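Brorkix packaging material from captured CO₂ goes into a longer test

Altton, October

The company Prostwood has started the second phase of its Brorkix project in Altton. Brorkix is a foam for protective packaging, and a part of the carbon in it comes from carbon dioxide that is captured at a nearby lime works. Until now the material was made only in small batches in the laboratory. With the second phase, a pilot reactor takes over this work and will run for 302 hours without a stop.

The first phase ended in the spring. At that time the team made 149 test pieces and sent them to Su, a producer of boxes and inserts, where they were pressed, bent and dropped. According to Prostwood, the results were good enough to continue, although the corners of the thicker pieces broke more often than the team had hoped. The recipe has been changed since then, and it now contains a little less of the hardener.
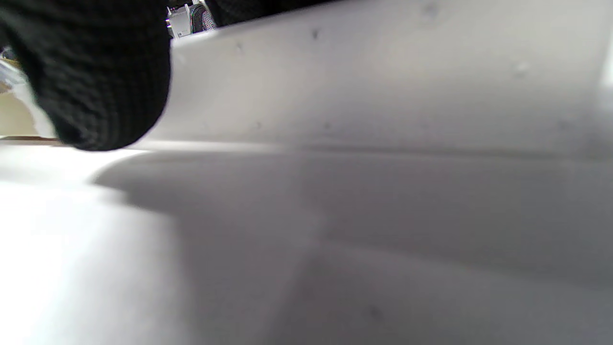
Close view of a black, finely textured surface over white material.

The main difficulty with carbon dioxide is that it does not like to react. It is a very stable molecule, and normally one must put in much energy before it becomes part of something new. A catalyst makes this step easier. The Brorkix catalyst was developed in Altton over 3 years, and it works at a temperature which the existing equipment of the plant can already reach. For this reason no new heating system was necessary, only a different pump and a longer pipe between the tank and the reactor.

How long the catalyst stays active is still an open question. In the laboratory it lost roughly a tenth of its activity after two days, and then it remained stable. Whether this is also the case in a bigger reactor, where the gas is less pure, will be seen during the long run. Samples are taken every two hours, also at night, and the shift teams have received an additional training for it. 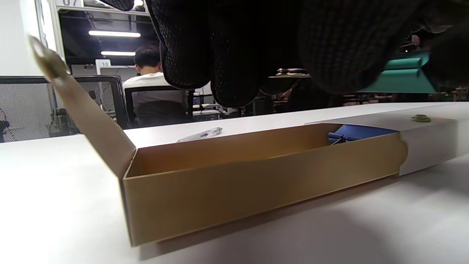

Su will again test the finished foam. This time the tests also include storage in humid air, which was asked for by customers who send their goods by ship. The inserts should keep their shape for the whole journey and should not leave any smell on the product inside. For the smell test, closed boxes are kept warm overnight and opened the next morning.

Prostwood does not yet say when Brorkix could be sold. The price is at the moment higher than that of ordinary foam, mainly on account of the cleaning of the gas. The company is in discussion with the lime works about a shared cleaning unit, which both sides could use, but no contract has been signed.

The results of the long run will be presented to the partners in the meeting room of the Altton plant before the end of the winter. A short report is planned for the website afterwards.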